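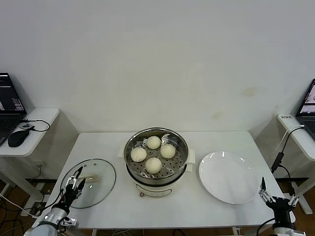 Steaming Four Buns at a Time: Spacing, Water and the Lid
Hellov Food Project, final report
Submitted 24/08/2020

Summary

This report covers the part of the Hellov project that dealt with small electric steamers. We wanted to know how to steam plain buns on a table-top steamer so that they keep a smooth top and don't stick to each other. We compared two ways of placing the buns in the basket and two ways of taking off the lid. Spacing made the larger difference. The way the lid came off mattered mostly for how the tops looked. We ended up with a short set of steps, printed near the end, which the Holtwood residence kitchens can use as they are.

1. Background

Holtwood has shared kitchens on every floor, but the stoves are busy at dinner time and most residents don't own a large pot. An electric steamer needs only a table and an outlet. Several residents already had one and used it for vegetables. When we asked why they didn't use it for buns, the usual answer was that the buns came out stuck together, or with wet dents on top. A few said they had tried it once and gone back to the microwave.

The instructions that come with small steamers mostly cover vegetables, eggs and fish. Buns are different because they grow while they cook. A basket that looks half empty at the start can be tight by the end. They also have a skin, and water dripping on it leaves a mark.

We did not look at fillings. All the buns in this report are plain. Filled buns were in our first plan and were dropped when we saw how long the plain ones would take to do properly.

2. Equipment

The steamer has a white plastic base that holds the water and the heater. The control is a small button low on the front. On top of the base sits a round stainless steel basket with a rolled rim and a perforated bottom, so steam comes up through the small holes across the whole floor of the basket. There is a handle on each side. The lid is clear glass with a thin metallic band around it, a small knob and a few vent holes near the knob.

We liked the glass lid for this work. It let us watch the buns without opening the steamer, at least until it fogged. It also has a disadvantage: water gathers on the inside of the glass, and if the lid is tipped over the basket, that water goes onto the buns.

The table was a plain white rectangular one against the wall. It is large enough to lay the lid down flat beside the steamer, and we used the space on the left for that every time. We mention this because in our first practice batch the lid was set down on its side on a folded towel, rolled, and was caught in time. After that the rule was flat on the table, knob up.

3. Ingredients and dough

We used all-purpose flour from Prurnach, dry yeast, a little sugar, a pinch of salt and water. Each batch used about 267 grams of flour and made four buns. We kept to one flour through the whole project. An early bag from another store gave a yellower bun, and we didn't want color to get mixed up with the other things we were looking at.

The dough was kneaded by hand until smooth, left to rise in a covered bowl, pressed flat, divided and rolled into balls. The dividing was done by eye in the practice batches and on a scale after that. Even with the scale, the buns in one batch are never exactly alike. One usually ends up a little larger, most often the last one shaped, where the scraps go.

After shaping, the buns rested a second time on squares of paper. We moved them to the basket just before switching on the steamer. The paper was taken off in the batches where we wanted to see if the bottoms would stick to the steel. They did stick a little, though a thin wipe of oil on the basket took care of it.

4. Method

For each batch the base was filled with 203 milliliters of water, measured in a kitchen jug. We arrived at this amount by trial. With much less, the steamer ran dry before the buns were done. With much more, the wait for steam got longer and nothing else improved.

We used two arrangements:

Arrangement A: the buns in a close group in the middle of the basket, just touching.

Arrangement B: the buns in a loose diamond, one at the back, one on each side and one at the front, with a gap between each bun and the next.

And two ways of opening:

Opening 1: the lid lifted straight up as soon as the steamer was switched off.

Opening 2: the steamer switched off, the lid left in place for a short rest, then slid to the side and carried away level.

Every combination was repeated on different afternoons. After each batch we left the buns in the basket, looked at the tops and sides, and wrote notes before anyone ate anything. Then one bun was cut open to check the middle.

Notes were typed up on the day. We graded three things: whether the tops were smooth, whether the buns had joined, and whether the middle was cooked through. We used the words good, fair and poor. A point scale was tried at first, but two people would give the same bun different scores and then agree completely when they talked about it, so the words were kept.

5. Results

Arrangement A gave joined buns in every batch. The joins were sometimes light and came apart with a clean pull, but more often a patch of skin tore off one bun and stayed on its neighbor. The sides that had been touching were paler and wetter than the rest. In the batches where the dough had risen a lot, the middles near the join were graded fair and the rest good.

Arrangement B gave separate buns in nearly every batch. The exception was a batch where the dough had rested too long on a warm afternoon and spread. The side bun and the front bun met at one point and came apart without damage.

The position inside the basket made less difference than we had expected. We thought the bun at the back might cook more slowly, but we could not find a pattern. If one bun is clearly larger we now put it at the front, where it is easiest to reach with tongs, and this had no bad effect we could see.

Opening 1 left drip marks on the tops in most batches. They are small glossy dents and don't change the taste. Opening 2 left far fewer. In a few batches the tops also wrinkled slightly after a fast opening, and we did not see this after a slow one. We can't say for certain that the opening was the cause, as the wrinkled batches were also the ones with the longest rise.

The best result overall was Arrangement B with Opening 2. The buns were pale cream, round and smooth, and could be lifted out one at a time. 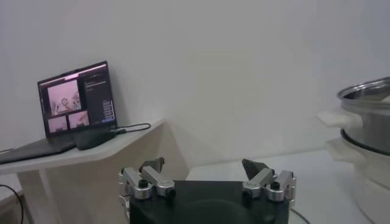 I would put the spacing first and the water second, and leave the lid for last, one reader of our draft wrote, adding that most people at Holtwood would read only the steps and would stop at the first one that sounded fussy. The same reader asked if four buns was the most the basket could take or only the number we had settled on.

We changed the order of the steps after this comment. On the second point, four was the number we settled on. A smaller bun would allow more to a basket, and we think the gap between them matters more than the count, but we didn't test it.

6. Steps for the shared kitchens

Space the buns in the basket so that there is a clear gap around each one. A diamond works well for four.

Wipe the basket with a little oil, or use paper squares under the buns.

Fill the base with 203 milliliters of water and set the basket on top.

Put the lid on before switching on, and leave it on. Look through the glass if you want to check.

Switch off and let the steamer rest with the lid in place.

Slide the lid off to the side, keeping it level, and lay it flat on the table with the knob up. Use a mitt. The glass and the rim are hot and so is the basket.

Lift the buns out with tongs, largest first if it is in the way.

Empty the base when it has cooled.

7. Problems and limits

We used one steamer. Others have a deeper basket, a plastic lid or a second tier, and the water amount in particular may be wrong for them. Anyone using a different model should start with what its manual says and adjust.

Our rising times were not well controlled. The room in the Aitken building where we left the dough got warmer through the afternoon, so a later batch usually rose faster than an earlier one. We should have used a thermometer from the start and only thought of it near the end.

The grading was done by the people who made the buns. A blind test with residents was planned and then put off. We would still like to do it in September, with buns from both arrangements on separate plates and no labels.

8. Cleaning and storage

The basket washes easily if it is soaked soon after use. Dried dough in the small holes takes a brush. The lid should be dried on both sides before it is put away, and the band around the edge needs a dry cloth run along it, as water stays there.

Leftover buns kept well overnight in a closed container in the fridge. Steamed again for a few minutes, they were close to fresh. The joined buns from Arrangement A dried out where the skin had torn, and we mostly used those for breakfast, sliced and fried.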